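Readability of Information Panels in Children's Science Books: A Comparison of Sidebar Formats

Project report, second year, Publishing and Book Production

1. Background

Non-fiction books for readers aged nine to twelve often carry part of their content outside the main text, in boxed panels or sidebars. These hold figures, definitions, short biographies and similar matter. The publisher gains a flexible unit that can be moved late in production. The reader gains a place to stop, but may also lose the thread of the chapter.

Our project looked at whether the format of a sidebar affects how much of it is read and remembered. We worked with three formats: a numbered list of facts, a short paragraph of continuous text, and a table with two columns. All three were set for the same chapter of a specimen book on river life, which we wrote and produced ourselves under the working title Jindilwood.

2. Materials

The specimen chapter runs to 16 pages in a trim size of 230 by 270 mm. Body text is set in a serif face at 12 on 17 point. Sidebars are set in a sans serif face at 10 on 14 point, on a tint of 12 per cent. The tint was 20 per cent in the first proofs, but the smaller type filled in on uncoated paper and we reduced it.

Each sidebar holds 168 words or as near to that as the format allows. The table version came out shorter because connecting words drop away, and we decided not to pad it. This is a weakness in the comparison and is taken up again in section 5.

Copies were printed digitally, folded and wire-stitched. Trimming was done by hand, which left a variation of up to 3 mm at the foot of some copies. Copies with more than this were set aside.

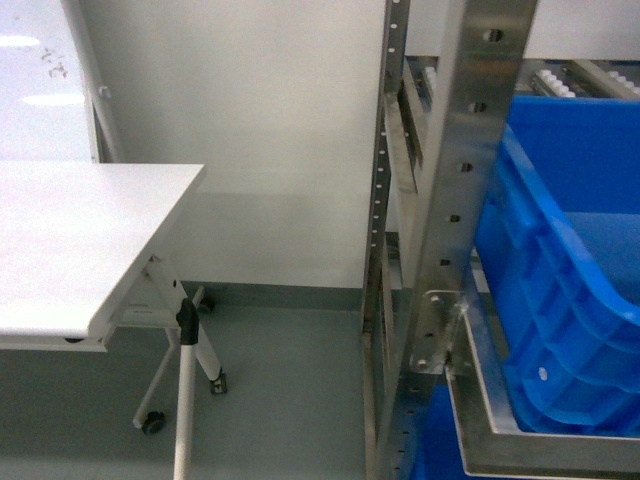
3. Method

3.1 Readers

A total of 46 readers took part, all from two classes at the Sheehan school. Consent forms were collected by the school before the sessions. Readers were placed in one of three groups by drawing slips, so that each class contained all three formats. Two groups had 15 readers and one had 16.

3.2 Procedure

Each reader was given a copy and told to read the chapter at their own speed. No mention was made of the sidebars. When the reader had closed the book, a sheet of 19 questions was handed over. Ten could be answered from the main text and nine only from the sidebars. Readers could not look back.

We also asked each reader to mark, on a small plan of the pages, the order in which they had looked at things. We had doubts about this step, as it relies on memory, but it was cheap to run and gave us something to set beside the scores.

3.3 Marking

Answers were marked by two of us separately. One mark was given for a correct answer and half for an answer that was partly correct. Where the two marks differed, the answer was discussed and a single mark agreed. Most differences concerned units: a reader who wrote "30" where the text gave "30 metres" received half a mark.

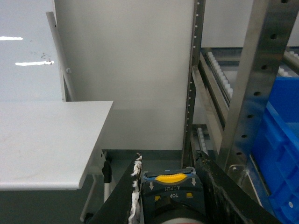
Figure 2. White tabletop with rounded corner and bracket beneath.

4. Results

Scores on the main text questions were close in all three groups, which suggests that the groups were fairly matched. Scores on the sidebar questions were not. The numbered list gave the highest mean, the paragraph the next, and the table the lowest. The gap between the list and the paragraph was small and we would not put weight on it. The gap between the table and the other two was larger.

The page plans showed a different pattern. Readers with the table tended to mark the sidebar early, before the main text on the same page. Readers with the paragraph marked it last or left it out. A table seems to draw the eye – but looking at a panel first does not mean that it has been read.

Two questions were dropped from the analysis. One had an answer that could be guessed from a chapter heading. The other used the word "tributary", which several readers had not met before.

5. Discussion

The main limit of the work is the unequal length of the panels. A shorter panel might be expected to be easier to remember, and the table did worse in spite of this, so the effect may be greater than our figures show. It is also possible that the missing connecting words were the cause.
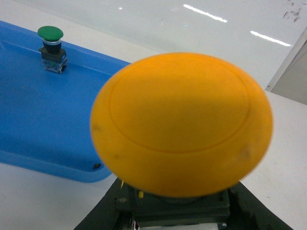
The position of the panel was held constant, at the outer edge of a right-hand page. Published books vary this a great deal. In the sample of titles we looked at before writing the chapter, including four from the Dorarari series and two from Prurnon, panels also appeared at the foot of the page and across the full spread. We did not test these positions.

Reading speed was not recorded. We had intended to do so, but readers finished at irregular times and starting the question sheets took up all of our attention.

6. Recommendations for further work

The test should be repeated with panels of equal length, and with the table given a short introductory sentence. A second chapter on an unrelated subject would show whether the result depends on the content. Question sheets should be tried out beforehand with a few readers of the right age.

The layout files and question sheet are held with the department and may be reused by later groups. The tint value in the master file is still the old one and must be changed before printing.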